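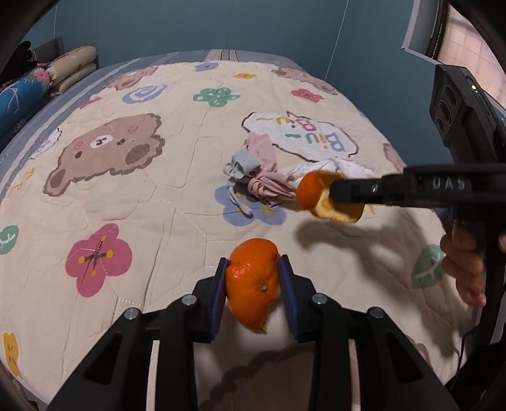
Figure 4. Two-gripper peel check: fruit held between the ridged finger pads, second gripper holding a piece of peel.

4.3 Comparing finger pads on soft objects

Use this procedure when choosing between the Prakholm ridged pad and the Skoser flat pad for a pair of hand-held grippers. It assumes that both grippers have been assembled and calibrated as described in sections 4.1 and 4.2. Allow 27 minutes per pad type.

You will need: two hand-held grippers, one set of each pad, the screwdriver supplied with the kit, a soft cloth, and 15 tangerines of similar size.

1. Fit the first pad type to both grippers. Tighten the pad screws evenly until the pad no longer shifts under thumb pressure.

2. Close each gripper fully and check that the pads meet along their whole length. If they meet only at the tips, loosen the screws, reseat the pads and repeat.

3. Start the Gashi recorder and wait for the status line to read READY. Enter the pad type in the label field.

4. Start the peel of each tangerine by hand, leaving a torn edge large enough to grip.

5. Hold the fruit in the left gripper. Place one pad on each side, with the stem end facing away from your body. Squeeze until the fruit does not turn when nudged.

6. With the right gripper, take the torn edge at the fingertips and pull slowly away from the fruit. Set the loose peel down and take the next edge.

7. Continue until 70 percent of the peel is off or the fruit slips. Record a slip as a failure, even if you recover the hold.

8. Wipe all four pads with the cloth before the next tangerine. Juice on the pads lowers the slip force and will spoil the comparison.

9. After the last tangerine, stop the recorder, change to the second pad type and repeat from step 2 with fresh fruit.

CAUTION: Keep fingers clear of the linkage behind the pads. The arms move outward as the handle is released and can pinch.

CAUTION: Do not overtighten the pad screws. Stripped housings are not covered under the Flerkdale exchange plan.

Note: Route the cable down and away from the handle. A cable caught under the grip hand will pull the gripper off line during step 6.

Note: A padded or quilted surface may be used. Make sure it does not slide – a moving surface shows up in the tracking log as drift in both grippers.

If the recorder shows error 1254, the two grippers have lost time sync. Discard the current trial, restart the recorder and resume at step 4.

Results are read out in the Compare tab. See section 4.4.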